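Living > Family Home > News

Skostesitz is opening a family room floor in Nernthorpe this March

Dec 29, 2019

Okay, this is the news I've been sitting on since before the holidays, and I can finally share it. Skostesitz, the secondhand furniture store over on Ramasamy Street, is taking over the empty unit next door and turning the whole thing into a floor for family furniture. Kid beds, toy storage, washable rugs, tables that have already been through somebody else's toddler years. It opens in March, and if the plans I saw hold up, it's going to be the first place in town where you can furnish a kid's room without driving out to the interstate.

I stopped by last week to talk to Danai Karagiannis, who has run the store since her aunt handed it over to her. We sat on a couch with a price tag on it and my youngest immediately took the tag off. (Danai did not blink. She has three of her own.)

She told me the idea came from watching people walk in with strollers and walk right back out again. The current store is narrow, the good stuff is stacked high, and there's a glass cabinet at exactly the wrong height just past the register. "I was losing the very people who go through furniture the fastest," she said. "A crib lasts you what, a couple of years? Then it sits in the basement because you feel bad throwing it out."

I felt that one. We have a crib in the basement. We also have a changing table in the basement, and a high chair, and a thing that used to be a swing.

So the new unit, at 513 Ramasamy, will have wide aisles and a real ramp at the front door, and it's going to be set up as a run of small rooms so you can see how pieces look together. A shared bedroom for siblings, a living room with a play corner, an entryway with hooks low enough for a four-year-old to reach. Danai wants the rooms to change every month or so depending on what comes in, and I love that, because half the fun of secondhand is that you can't plan it.

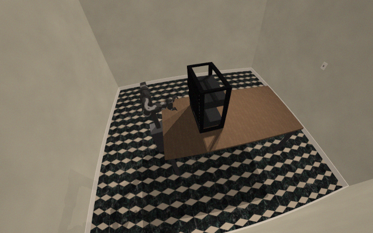
Open shelving looks lighter in a small room – this tall black one stands on a wooden table.

The part I think most of you will care about is the trade-in. You bring in something your kid has outgrown, the store looks it over, and you get credit toward the next size up. The credit depends on the condition and on what they can sell it for, so please don't expect to get back what you paid. Danai was very firm with me on this, and I got the feeling she's had the conversation a few times. But the credit doesn't run out, and you can hand it over to a friend or a sister if you're done with the baby years yourself.

They won't take everything. Drop-side cribs are a flat no, and so is anything on a recall list. Car seats are a no. Mattresses are a no unless they're still sealed in the plastic. Painted pieces that look old will be turned down too if you can't say what paint is on them, and I think that's fair, even though it rules out the sweet little yellow dresser I was hoping to bring in.

If you've got something big, there's a pickup service for $35 inside the town limits, and it comes off your bill if you spend the credit the same day. Hemant Dixit will be doing the driving. Some of you know him from the moving company that used to be out by the water tower, and yes, he's the one who got the upright piano down the back stairs at the music school without a scratch. He told me the hardest thing to move out of a family house is a bunk bed, because people have always lost the little wrench. He carries a bag of them now.
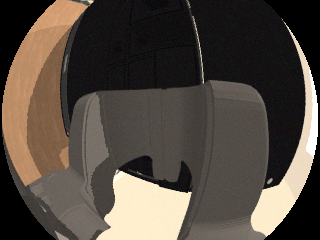
He also asked me to pass along that it helps a lot if you empty the drawers before he gets there. He's found crayons, retainers and one live turtle, and he'd like to be done with turtles.

The shop side of things will include some new items as well, mostly storage. Danai has set up an order with Fundonel, a small workshop that makes stacking bins and bench seats with lids, and she's been trying out a few of them at home since the fall. I got to poke at a bench and the lid comes down slowly, so no squashed fingers. My son tested it over and over while we were talking, which was great for the research and less great for the conversation. Prices on those aren't set yet. She says she'd like the bench to come in below what the big chain stores charge, but she wouldn't give me a number, and I did try!

I asked around a little to see what other parents think. Asmaa El Idrissi has the apartment above the bakery and four people in two bedrooms, and she's been hunting for a narrow dresser since summer. Everything she finds new is either too deep for the space behind the door or flimsy enough that she doesn't trust it with her daughter climbing on it. She's already measured the wall and has the numbers saved in her phone. Her one worry is the hours. The store closes at five right now and she doesn't get off work until then.

I took that back to Danai and she said the new floor will stay open until seven on weeknights, at least through the spring, and then she'll see how it goes. So if late hours matter to you, go use them.

Sivaprasad Chowdary was a bit more on the fence. He lives on the next block over and he's worried about parking, and I get it. The lot behind the building has 19 spaces and the dentist's office uses a good chunk of them on most mornings. The store has asked the town for a loading spot out front, and there wasn't an answer yet when I called. Sivaprasad did say he'd be first in line with his twins' old desks, so I think he can be won over.

Now, the inside. The old unit was a carpet showroom, and if you ever went in there you'll remember the lighting, kind of like being inside a refrigerator. That's all coming out. Jayanthi Nambiar is doing the interior and she walked me through her paint cards on the hood of her car. She's going with warm neutrals on the walls and putting the color in things you can swap out, like cushions and bins and curtains. She says people with young kids ask her for white walls all the time and then call her back within the year. Her pick is a soft, slightly gray beige in a finish you can wipe, and she brings it down to the baseboards so the scuffs at scooter height don't jump out at you.

She's big on anchoring, too. Every tall piece on the new floor is going to be strapped to a stud, even the ones that are only there until somebody buys them, and a strap kit goes home with each one you buy. No charge for the kit. If you take away one thing from me rambling on here, please let it be this – go look at the bookcases in your kids' rooms tonight. I did, and one of ours was held to the wall by pure optimism.
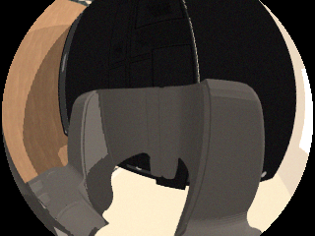
What's happening before the opening

The main store stays open through the work, so don't worry if you see paper over the windows next door. There'll be noise in January while the old ceiling comes down. Danai is asking people to come after lunch if they've got a napping baby along.

Trade-in drop-offs start ahead of the opening so there's stock on the floor for the first day. You need to call for a slot. Don't just leave things at the back door, please, because it's a fire exit, and somebody left a rocking chair there in the rain already and it couldn't be saved. When you call, have the brand and rough age handy if you know them, and the measurements if you don't. Photos help. You can text them to the store line and they'll tell you yes or no before you haul anything down three flights.

They're also looking for people to hire. There are two part-time jobs going, one on the floor and one in the back doing repairs, and the repair one comes with training. You'd be gluing joints, replacing drawer slides and scrubbing off stickers. So many stickers, Danai says. She swears by a hair dryer and an old library card, and I've since tried it on our kitchen chairs and it really does work on the puffy ones. The glitter kind, not so much.

A few small things I scribbled down and don't want to lose. There'll be a changing table in the restroom, and it's a restroom anyone can use. The play corner isn't daycare, so you do have to stay with your kids. Dogs are fine on a leash. Delivery outside of Nernthorpe is possible, but you'll need to ask Hemant for a price, and it goes by the mile.
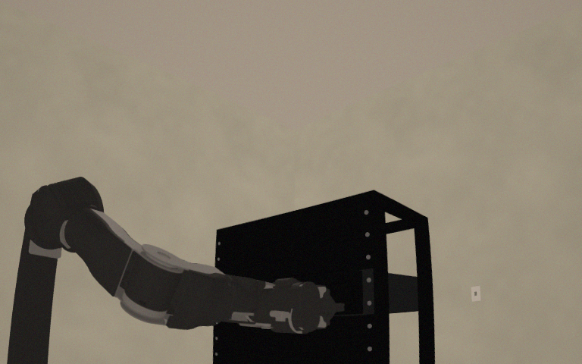
Tall black shelving in front of a warm gray-beige wall.

The exact opening day hasn't been picked yet. It depends on the ramp getting signed off and on a flooring delivery that's already been pushed back once, so I'll update this page when I hear. Danai is hoping for the early part of the month. There's talk of cider and a story hour for the first weekend, but that was still just talk when I left.

If you've got questions for her, put them in the comments and I'll bring the whole list with me next time. I have to go back anyway. We still owe her a price tag.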